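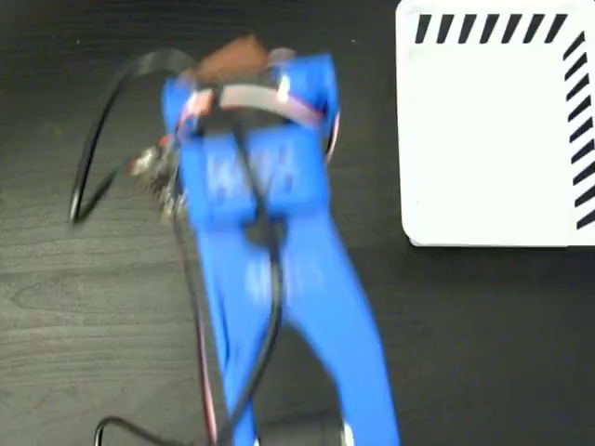

Our town library should lend things other than books, and the budget request going before the town in the fall should pay for it. I have lived in Moen for most of my adult life and I have watched the same argument get put off every year.

The request is small. It asks for shelving in the old map room, a part-time clerk, and 316 items to start with: hand tools, folding tables, cake pans, sewing machines, balls and nets, a carpet cleaner. Utitz, the next town over, opened a lending room in June and filled it mostly with donations. They charge nothing and ask for a library card.

People I respect are against it. Hwa-young Sun wrote to the paper that a library is for reading and that the children's section needs new carpet first. She is right about the carpet. But the carpet is in the building budget, and turning down the lending room would not move a dollar of it.

Her other point was that things will come back broken. Some will. Books come back with coffee on them and pages missing, and we have never closed the stacks over it. A drill costs more than a paperback, so set a deposit of 40 dollars on the expensive items and waive it for anyone who can't pay.
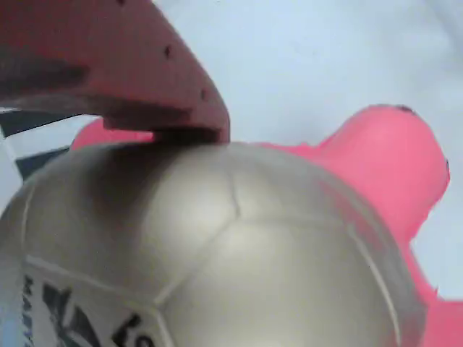

What decides it for me is how rarely most of these things get used. I own a tile cutter that cost me almost 300 dollars. I have used it on 2 floors. It sits in the garage next to a tent and a badminton set, and I would guess the garages on either side of mine look much the same. Families in the apartments on Momberg Street have no garage at all. When a kid there wants to try a sport, somebody has to buy the gear and then find a closet for it – and a lot of kids drop a sport after one season.

Kyung-tae So has suggested a one-year trial with no new clerk, run on the current staff's hours. I think that would sink it. The desk is already short on Saturdays, and that is when people would want to pick things up. Fund the clerk or wait until we can.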